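How to Sort Out a Drawer Full of Paper Without Losing a Month to It

Every household has one. It began as the drawer for important things, and then somebody put a takeaway menu in it. Mine now opens only if you slide a ruler in first and press down on a boiler manual. If yours is in the same state, set aside an evening, make tea and follow the steps below.

Step 1. Empty the lot

Tip it all out at once. Do not take out "just the top layer", as the top layer is this year's post and perfectly well behaved. The trouble lives at the bottom, with the guarantee for a Deschamps kettle you threw out two homes ago. Batteries, foreign coins and keys to nothing go in a bowl, to be dealt with by a braver person on another day.

Step 2. Make your piles

You need 3 piles: keep, act on, and recycle. People will tell you to have more. These people own label makers and should be treated with caution.
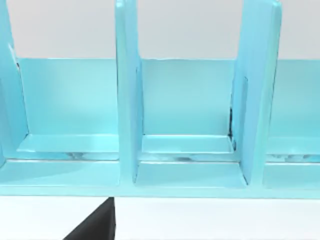
Keep is the pile that gets out of hand. It should hold things you would have to ring someone up to replace: birth certificates, house papers, the car's documents, anything with a policy number that still means something. Stand them upright, in folders, so you can flick through them from the front. A rack with upright dividers and open slots between them, like the pale blue one here, suits this very well, and a ledge along the floor of each slot does no harm either. Lying paper flat is how you got into this mess.

Act on is for unpaid bills, forms and the letter you have been walking past since December. Put it where it will annoy you.

Recycle is everything else. Be hard-hearted. The instructions for a Codosa hand blender run to 40 pages, most of them warnings, and you already know not to put your fingers in it.

Step 3. Decide how long to keep things

The rules depend on where you live and how you earn your money, so look them up before you shred anything to do with tax. For the rest, ask yourself when you last needed it. I found a receipt for a Rurnik desk lamp, price 70 pounds, which I had kept safe for years in case my wife asked what it cost. She never did. She has now.
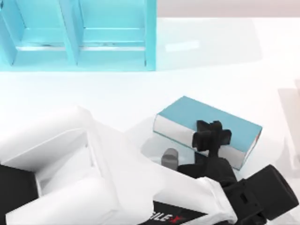 Bank statements are a special case. If you can get them online, check how far back they go, save copies of anything older that you want, and let the paper go. Shred anything with an account number on it. If you have no shredder, tear it up small and mix it with the tea bags. I have yet to hear of a thief that keen.

Step 4. Name the folders

Use the word you would say out loud while hunting. "Car" is a good name. "Vehicle and Transport Matters" is a folder you will never look in. I once filed the home insurance under U, for Ultetex, who had made the roof felt. It made sense at the time. It was very late.

Step 5. Clear the surface

Put the folders away the same night. Piles left out until morning join back together.

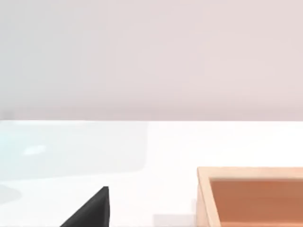

A white tabletop, with an open wooden box on the right. Enjoy it until the post comes.

Step 6. Keep it up

Open letters near the recycling bin, standing up, with your coat on if need be. Once a month, go through the act on pile and do the thing you least want to do. Then you may put the takeaway menu back in the drawer, where it will be company for the ruler.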